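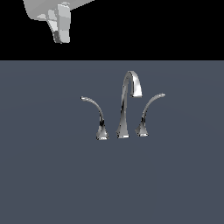

Faucet handle task in our simulator: gripper, center spout and two lever handles.

Equipment Planner, Robot Test Lab
Dotent, full time, one-year contract with possible extension

Dotent tests robot arms on household jobs: turning faucet handles, opening cabinets, moving dishes. Most of that work has been done in simulation so far. Next year we are setting up physical test stations, and we need a person to plan the purchases, keep the budget and get the equipment in the door in a sensible order.

You will report to Birthe Vestergaard, who runs lab operations, and work daily with the simulation group under Amado Malabanan. The first station to be planned is the faucet station. The others will be decided with you after you start.

What you will do

Turn the task list from the simulation group into an equipment list. For the faucet station that means an arm, a gripper, a mount, a counter section, widespread faucet sets and spare handles. You will find out which parts wear out and how many spares we should carry.

Get quotes and compare them on full cost. We want shipping, installation, service contracts, spare fingers, safety fencing and training on the same sheet as the price of the arm. Past quotes left out several of these and we paid for it later.

Keep a budget for up to 10 stations, with a version for building them all at once and a version for building them in two stages.

Track lead times. One controller we ordered took 28 weeks to arrive. The plan should show what can be bought late and what has to be ordered first.

Check floor space, power and compressed air with the building manager before anything is ordered.

Decide with the engineers what to buy, what to lease and what can stay in simulation for another year. Plumbed stations cost more than dry ones, so the question of whether a faucet needs running water will come up early.

What we ask for

At least 4 years in purchasing, lab management, production planning or similar work. You should have bought machines before, though they do not have to be robots. You need to be good with spreadsheets and able to read a data sheet and a basic mechanical drawing. You should be willing to call a supplier back when a quote is unclear.

Programming is not required. Experience with grippers, force sensors or machine safety rules is a plus. So is experience writing a capital request that got approved.

What we offer

Paid health insurance, paid vacation and a desk next to the lab. The job is on site at our Plitow building, with one day a week from home once the first orders are placed. The pay range is sent to everyone we invite to a first call.

How to apply

Send a resume and one page on an equipment purchase you planned. Tell us what it cost, what you left out of the first budget and what you would order earlier next time. Remove supplier names if you need to. Please do not send a general cover letter.

Applications go to Amarachi Uzor in the hiring office, with reference number 56 in the subject line. They are due by 15/12/2023. There will be a phone call, then a half-day visit with a short paid exercise using two quotes for the same arm. The start date is in February.

Questions about the simulation work can go to Amado Malabanan. Questions about the contract should go to the hiring office.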